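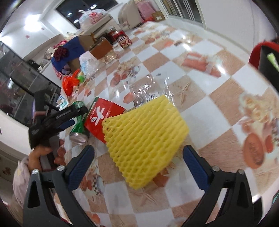

Chiyo Maruyama told me early on that packaging doesn't become trash until somebody decides it is, and I've been arguing with her ever since. I sided with the shoppers in our Prerngate survey, who kept 157 of the 506 items they logged – mostly jars, I'll admit.

Figure 1. Table with a yellow foam mesh sleeve, a crumpled clear film and a green aluminum can.

Foam sleeves (Figure 1) gave us the most trouble. I'd put them down as pure throwaways, and then eight households wrote in to say they wrap glasses in them! Film was easier, and hardly anyone saved it. Cans got their own column, mainly for the deposit, so I come back to them in Section 2.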